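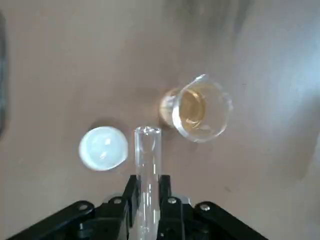 About Us

Nilstead Robotics Club. Student run, school funded (mostly), open to anyone in grades 9 to 12. No experience needed, no tryouts. We meet after last bell in the old chem prep room, door next to the stairwell. Knock loud.

Who we are

Started with 7 students and one teacher, Zubaida Tarar, who taught chemistry then and still does. She wanted a club where the robots did lab work. Most school teams drive things around a field and throw balls, and that's great, but we had a room full of glassware and a teacher who knew what to do with it. So lab work it was.

Since then 109 students have come through. Some stayed for one May showcase and left, some stayed all four years. Both fine.

What we do

Bench tasks with robot arms. Pick up a tube, hold it upright, bring it to the beaker. Put it in a rack. Lids, crucibles, tongs, all the stuff you use in first year chem. Sounds easy. Glass is slippery and you can see through it, so the cameras get confused, and a grip that works on plastic can crack a thin tube. We keep a broom handy.

Students pick a task in the fall and own it the whole year. Write the code, run it, log it, fix it, run it again. Last year's log went to 268 pages and yes we printed it.

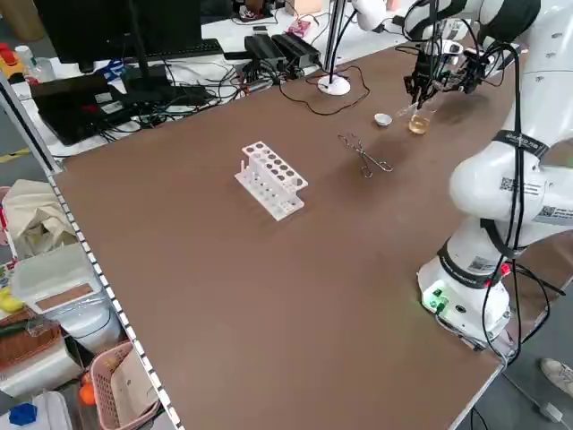 The arm at the beaker, rack and tongs on the table.

Teams this year

Wavora - the pouring team. Small amounts from one glass to another. Biggest team, loudest too.

Wanura - racks and tubes. Getting a tube into a hole with out bumping the ones next to it. Patient people wanted.

Antunes - cameras and software. They write the code everybody else complains about. Also do the logs, the club laptop and the website (so blame them for this page).

You can switch teams once, before winter break. After that stick with it please.

Competition

We go to the regional student automation meet each spring. On 18 Mar 2023 we took second in bench handling, our best so far. Lost points on time, none on breakage. Wanura ran first and had to restart one attempt, Wavora made it up in the second round. Full score sheet is pinned up in the room.

Money

Club costs us $2,000 a year on top of what the school gives. Goes to glassware, fingers for the grippers, cables, bus to the meet. We do a bake sale and a car wash. If your family or business wants to help out, talk to Ms. Tarar. Old monitors and keyboards also welcome if they work.

Rules, short version

Goggles on at the bench. Hair tied back. One person on the stop button whenever an arm is moving, and that person does nothing else. Closed shoes. No food past the yellow tape, we mean it. Broken glass gets reported, you wont be in trouble.

Join

Forms are outside the prep room or at the front office. Parent signature needed before you touch an arm. You can come watch a session first, just check in with whoever is running the bench that day.

Questions: leave a note for Zubaida Tarar at the front office, or catch her before first period.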